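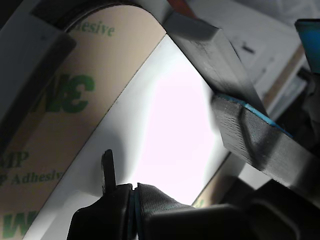 Home News Region Reports Archive Contact

Search this site Enter keyword Go

Families in Flardale ask for a register of detained persons

January 20, 2021

Relatives of people who were detained during the November protests in Flardale handed over a petition to the provincial administration this morning. They ask for a public register in which every arrest must be entered within 15 hours, with the place where the person is held and the name of the officer in charge. The petition carries 2501 signatures.

Until now the police of the province have kept their lists by hand, separately in each station. A family that is looking for a son or a sister must therefore go from one station to the next, and often the answer at the door is only that the name is not known. According to the petitioners, two men from the district of Wamo were held for nine days before their parents learned where they were. Both were released without charge in December.

"We do not ask for anything that the law does not already promise," said the lawyer Marjan Kazemi, who wrote the text of the petition together with the families. "The law says that relatives must be informed without delay. It does not say how, and so each station has its own idea of what a delay is."

The protests began after the price of bus tickets was raised for the second time in one year. On the first evening 500 people walked from the market in Wamo to the Pascu bridge, where the road was closed by police. The march stayed peaceful for most of the evening. Later, stones were thrown and the police answered with tear gas. Who began is still a matter of dispute, and an inquiry that was promised by the administration has not yet published any result.

The police reject the accusation that detained persons were hidden from their families. In a written reply a spokesman said that the stations were overloaded in those days and that several people had given false names. He added that a central register would be "welcome in principle" but that there is no money for it in the current budget. Officers in the smaller stations also have no secure connection through which such data could be sent.

Kazemi does not accept this explanation. The prison in Dondamard, she said, has kept an electronic list of its inmates for years, and it could be extended to the police stations with little effort. She also wants the register to note each visit by a doctor. Several of those detained in November have reported that they asked for medical help and waited a whole night for it.

The administration now has to answer the petition in writing. If it agrees, the proposal goes to the provincial council, where opinions are divided. The governing group has said that it will support a register only for arrests that last longer than one night - a limit which the families refuse, as most of the cases they complain about concern exactly the first hours.

A smaller group of relatives remained in front of the building after the petition was handed over. They plan to come back every Wednesday until there is a reply.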